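4.2 Rehearsal notes and line recall

Second study, same texts as the first. Actors at the Skjelbred workshop got a scene of 325 words and learned it either from the printed page or by ear – a flat reading, no expression. Recall was tested next morning, before warm-up. Hesitations logged by hand, prompts too. Total lines scored: 1619, of which 1592 were kept after dropping the ones where the prompter came in early.

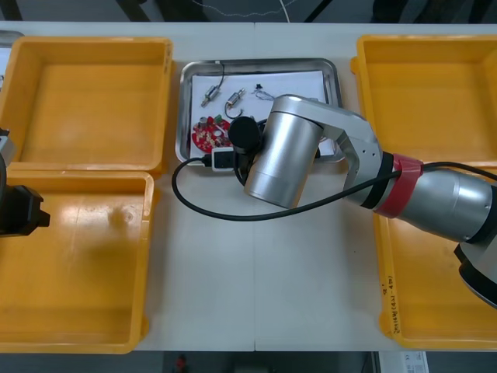 Print group did better on exact wording. Ear group kept the order of thoughts better but swapped small words, mostly "and" for "but". Same pattern as in January, though weaker. Verse was excluded this time, the metre gives too much help and we could not seperate the two effects.

Figure 4. Work surface with four yellow bins and a steel tray.

One open point is the older actors, who asked to write notes in the margin and were alowed to. Their scores are kept in the print group for now. The Plukard texts (prose monologues, modern) will be scored seperately, see 4.3.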